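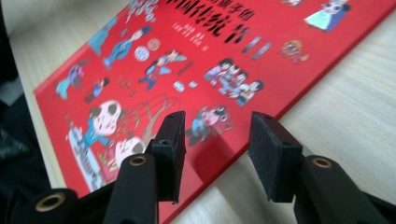

Yatziri Zepeda reckons you should never do voices when you read to small children, as it turns the whole thing into a show and they stop looking at the page. She wrote that to me after I gave a shorter version of this talk in Wudley, and I've been arguing with her in my head ever since, so that's where I'd like to begin.

Home | Talks | Reading lists | Get in touch

2019-01-05
By Vesela Karagiannis
Filed under: Reading aloud, Talk notes

(Say hello, check the back row can hear, water on the LEFT this time.)

So, voices. I do them. I do a terrible bear, a worse duck, and a grandmother who starts off Scottish and ends up somewhere near Cardiff. My own two put up with this for years and then one evening the younger one put her hand flat on my mouth and said "just the words, please". She was four! And I read it plain, and she asked more questions in that one sitting than she had all week. So Yatziri has a point, and I still do the bear.

(Pause. People usually want to tell their neighbour about their own bear. Let them.)

What I want to talk about for the next half hour is the reading itself, the out-loud part. Choosing books comes later and I've got a handout for it. When we ran the sessions at Zesudthorpe library I kept a notebook, and by the end it had 207 entries in it, most of them one line long. "Too hot, all cross." "Read it twice, second time better." That last one, or something very like it, comes up again and again. The second reading is nearly always better than the first. They know what's coming and they can lean on it a bit.

Which brings me to repeats. You will get sick of the book. I was sick of one about a lost boot by February and I could recite it in the shower, and did. Hiding it behind the sofa works for a day or so, then they find it and you feel awful. My advice is to hand over the job: leave off the last word of a line and wait. Wait longer than feels polite. Someone will shout it.

(Do the waiting thing here with the audience. "The cat sat on the..." Count to five in your head. Don't rush it like in Radine.)

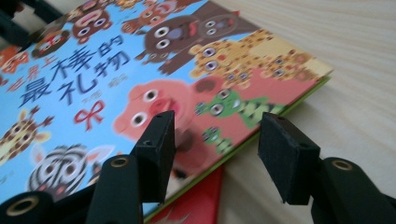

What do you do with a picture book in a language you can't read? You sit down with it anyway, look at the pictures together and make up the words, and if there's someone at home who does read the language, you ask them to have the next turn.

I was nervous of this at first, I'll admit. A dad at Barrera primary brought in a book from his own childhood and I asked him to read it to everybody, no translating. Most of the children hadn't a clue what the words meant and they sat there like lambs. Then they told him what had happened in it, and they had most of it right, apart from the ending, where they'd decided the farmer was a thief.

(If time is short skip to the length bit. If not, tell the one about the upside-down atlas.)

Length. People ask how long a story should be and I never have a proper answer. The one I read most often is 586 words, I did once sit and count, and it can take four minutes or twenty-five depending on how many people need to tell me about their gran's dog. I let them. The dog is part of it. If you get to the end of page three and it's bedtime, shut the book and say you'll find out tomorrow.

Tired grown-ups next, and please be kind to yourselves here. Read lying down. Read badly. Skip a page if you think you'll get away with it (you won't).

(Handouts are in the blue folder. Questions, then ask for the lights back up.)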